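Home | About us | How we work | Training | Contact

About Plellska

Plellska is a small workshop in Flanatville. We teach robot arms to take old desktop computers apart and put them back together, and we write down the rules for doing it safely. Carter Li started the company with one rented bench and a borrowed set of screwdrivers. We now have 18 staff and a second room.

Most of our time goes on cables, memory, processors and drives. These are fiddly parts, packed close together, and a gripper that pulls too hard can ruin a board. Our house rules came out of that work. The case is unplugged and left to stand before it goes on the bench. Parts that come out go in the tray — never loose on the table. 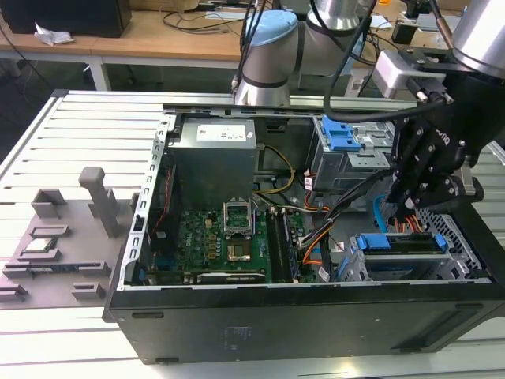
Musetti, from one of our partner firms, told us the tray rule looked fussy on paper and that her own team had taken it up within 50 jobs.

The full rulebook is called Ayala and runs to 76 pages. It was last revised on January 23, 2021. Every new starter reads it in their first week and signs the back page. If a rule gets in the way of the job, we want to hear about it, and the person who raises it helps to write the new wording.

Hands are covered in chapter two. Anyone working near a moving arm has to know where the stop control is and must say out loud before reaching in. Sleeves are rolled up and lanyards come off.
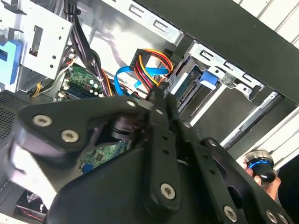 Chapter three deals with speed. Arms run at their slowest setting inside a case, and a faster setting needs a second person to agree. We keep a log of every stop, planned or not, and read it through together each March. The last log had 170 entries, most of them for snagged cables.

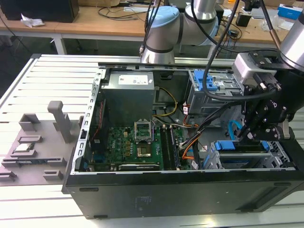
Can other workshops use your rules? Schools and small firms may copy them free of charge, as long as they keep our name on the front and tell us what they change.

Visits are by appointment. Please wear closed shoes.

Filed under: Company, Safe working
3 comments | 12 shares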